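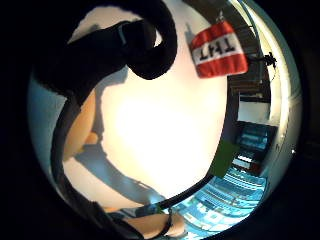
Ticket 2714 – Herno catalog app, covers and series order lost after sync
Status: Solved
Opened by: Maribeth Talavera
Handled by: Consolacion Mercado, Herno support

Maribeth wrote:

Hi Herno team! First off, I love this app. I've been cataloging my comics and paperbacks with it since January and I'm up to 787 entries, which is way more than I thought I owned (my sister in Brenham keeps mailing me boxes). So this is a happy customer writing, just a slightly panicked one!

After I updated on my phone and hit Sync, 36 of my entries lost their covers. They show the gray placeholder now. They're all in one series, the Yorath paperbacks, and the series order is scrambled too – volume 11 comes right after volume 1, then 12, and so on. Everything else looks perfect. The tablet still has the covers and the right order, and I haven't synced it because I'm scared of losing them there as well.

What I tried so far:
Restarted the phone. No change.
Logged out and back in. No change, but it did download my list super fast, so nice work on that.
Tapped "Refresh cover" on one book. It found a cover, but for the wrong edition.

Consolacion replied:

Hi Maribeth, thank you for such a clear report, and wow, that is a great collection! Good call leaving the tablet alone. Please keep Sync off on it for now.

I think I know what this is. Did you scan those covers yourself, or did they come from our database? And could you open Settings, then About, and tell me which version number the tablet shows and which one the phone shows?

Maribeth wrote:

I scanned them myself! They're old printings and the database only had the newer art. The phone says 6.2 and the tablet says 6.1.

Consolacion replied:

Perfect, that's exactly what I needed. Version 6.2 moved personal scans into a new folder, and series names with a trailing space got skipped in the move. Your series is saved as "Yorath " with a space at the end, so the phone lost track of the scans and fell back to sorting the volumes as text. I made a test collection with the same space in the name and got the same mess on the first try!

Please do these in order:

1. On the tablet, go to Menu, Backup, Save to file. Choose "Include my own images."
2. Still on the tablet, open Manage Lists, then Series, and delete the space after the name. Save.
3. Update the tablet to 6.2.1, which went out on May 12, 2026.
4. Sync the tablet first and let it finish.
5. Update the phone to 6.2.1 as well, then go to Settings, Sync, Replace local data.

Step 5 overwrites what's on the phone, so if you added anything there after the trouble started, write it down first.

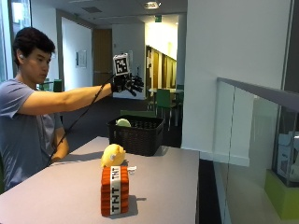
Will replacing the local data also wipe my notes and star ratings?
Notes and ratings are stored with each entry in the cloud, so they come back along with the rest of the list.

Maribeth wrote:

Okay, going in! I'd added 2 books on the phone, so I've got those on a sticky note. The backup took a while with all the images but it finished fine.

Update: tablet done, phone done. The covers are BACK, all of them, the crinkly old spines and everything! Volumes run 1, 2, 3 like they should. I'm so happy. One small thing – my custom color label for "signed" turned back to blue. It used to be orange.

Consolacion replied:

Hooray! The label color is a setting on each device, and Replace local data puts it back to the default. You can change it again under Settings, Labels. I've passed it along to Vetia on our app team, with a request to leave label colors alone during a replace. The trailing space check is already in 6.2.1, so a new series name gets trimmed when you save it.

Maribeth wrote:

Orange again! Thank you so much, you can close this one. I'm off to add the two books from my sticky note.

Ticket closed by Consolacion Mercado. Tags: sync, own scans, series sort, label color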